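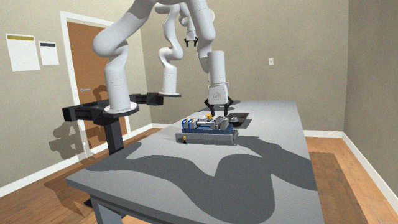
4.3 Recording a demonstration by remote control

This section covers recording in the simulated cell. Read section 4.2 (Pairing the hand controllers) first. Recordings made in the simulated cell and on the physical cell use the same file format but must be kept in separate task folders.

Before you start

The task file must be loaded and both arms must show READY in the status bar. If one arm shows HOLD, release its hand controller, wait for the tone and grip it again.

1. Open Datley Record and select the task. The default task for new operators is Perkness, which uses the bin, the blue board and the upright fixture.

2. Press RESET SCENE. Parts return to their start positions with a small random offset. Do not move parts by mouse after a reset. The offset is written to the file header and will no longer match.

3. Choose the working view. Use the room view for the approach and an overhead view for placing parts on the board. The view can be changed during recording without affecting the data.

4. Hold both controllers at chest height and press the two thumb buttons together. The arms follow your hands from this moment.

CAUTION: The arms follow at full scale. If your hands are far from the start pose when you press the buttons, the arms will move at once to make up the difference.

Recording

5. Press the foot pedal once. The counter in the top bar starts from zero.
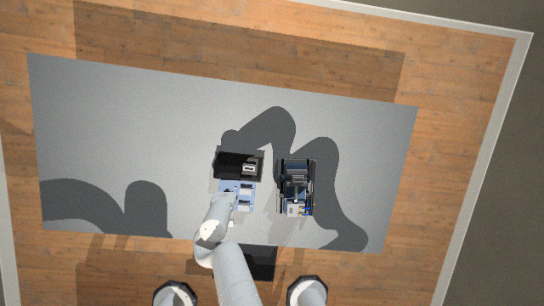
6. Work with one arm at a time until you are used to the delay. Bring the wrist over the part from above, stop, then lower. Sideways approaches at table height tend to push the bin.

7. Close the gripper with the trigger. Squeeze slowly. The trigger position is recorded as a continuous value, and a snatched grip gives a step that the learning software handles badly.

8. Lift the part clear of the bin wall before you move across. Keep the idle arm outside the area above the board.

9. When the part is seated, open the gripper fully, rise straight up and hold still for one second.

10. Press the pedal again to stop. Choose KEEP or DISCARD.

Note: An episode stops by itself at 1,515 steps. Episodes that reach this limit are marked LONG and left out of training unless you clear the mark by hand.

Note: Shadows are calculated from the room light and can be used to judge height. If they are missing, the renderer has dropped to low quality. See fault code 218.

Working at the fixture

The fixture stands beside the bin and board. Rotate the wrist before it passes over the frame. Turning it between the side members may cause contact, which is logged as a collision even when the part is not disturbed.
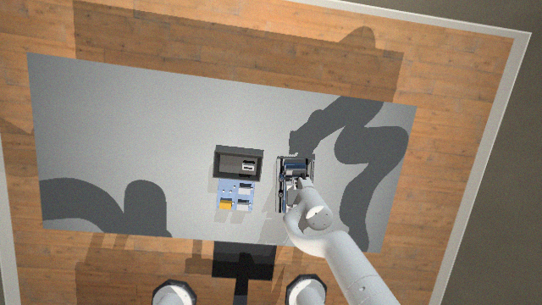
Figure 4-6. Gripper over the fixture, overhead view.

If the view of the gripper is blocked by the arm, pause and switch views. Do not continue by feel; the controllers give no force feedback in the simulated cell.

How many to record

Record at least 12 kept episodes before the first training run. Replay each one at double speed and discard any with a pause in the middle of a grip. The task folder holds 1,000 episodes. After that, Datley Record asks for a new folder name.

Operator names are entered as initial and surname (E. Kleinschmidt, for instance) and must match the name in the Daltum user list, or the upload will be refused.

Continue with section 4.4, Trimming and labelling.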